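Tresthorpe Family Literacy Program
Progress report to the Ratanaporn Fund, second half of the grant period
Prepared by Bhavana Chettiar, program coordinator

Summary

The program is on schedule and slightly under budget. We enrolled 244 adults in evening reading classes, against the 220 we set out in the application. Most of them were enrolled by the end of August. The lending shelf for children has grown faster than we planned for, and the tutor training has gone more slowly. Both are covered below, along with one request to move money between budget lines.

Classes

We run five evening groups, each meeting twice a week for 90 minutes. Three are for adults who read English at a beginning level and two are for adults preparing for the high school equivalency test. The beginning groups filled first and have a waiting list. The test groups started small and picked up after we moved the start time from 6:00 to 6:45, which gave people coming off the day shift at the Flasex plant time to eat.

Attendance held up better than last year. The weakest stretch was the two weeks before the county fair, as it is every year. We now plan review sessions for those two weeks so that anyone who misses them doesn't fall behind.

Students are tested when they enroll and again after 40 hours of class. So far 131 students have taken both tests, and 94 of them moved up at least one level. The others have been offered a weekly hour with a tutor. Twenty-two have taken it up. We would like that number to be higher, and transportation is the reason we hear most often when people say no. The last bus from the east side leaves before the tutoring hour ends.

Lending shelf

Parents in the classes may take home two children's books a week. We recorded 536 loans in this period. The first report had the number at just under 300. Board books and easy readers with photographs go out most. We lost 17 books, mostly board books, and have replaced 11 of them. The Spanish and English shelf needs more titles for ages six to eight. We have asked the county library whether we can have its withdrawn copies and are waiting for an answer.

Site

Classes continue at the Zundenetti building on the second floor. The lease runs through next summer at the same rent.

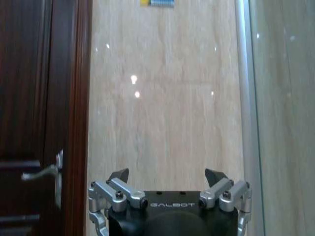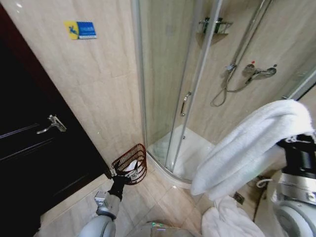 Tutor training

The application promised 30 trained tutors by the end of the grant. We have 19. Eight more people started the course and did not finish. When we called them, most said that the four Saturday mornings in a row were hard to keep free. Beginning with the next course, the same material will be taught over eight weekday evenings, and a person who misses a session can make it up with the following group. We expect to reach 27 by the final report and will reach 30 only if the next course fills.

The tutors we do have are staying. Only two have left, one because of a move out of state. Each tutor is observed once in the first month and meets with me for half an hour afterward. Tutors asked for more help with teaching spelling, so we added a session on it and bought a set of letter tiles for each table.

Budget

Spending to date is at 71 percent of the grant. Staff time and rent are as planned. Books and supplies are over by $310, all of it for replacement copies and the letter tiles. Tutor training is well under, because fewer tutors were trained and the outside trainer lowered her fee for the second course.

We ask for your approval to move $4000 from tutor training to transportation. The money would pay for bus passes for students who need them, and for a shared van on the nights when the tutoring hour runs past the last bus. We have a written quote for the van and can send it with the revised budget sheet. The remaining training money is enough to cover the next course at full size.

Next period

The waiting list for the beginning groups stood at 26 when this report was written. We plan to open a sixth group if we can hire a part-time teacher for two evenings a week. The position has been posted and we have had four applications, two from people with classroom experience.

We will also repeat the parent survey. The first one had a low return because it went home on paper with the books. This time teachers will set aside ten minutes of class for it. Results will be included in the final report, together with the full set of test scores by level.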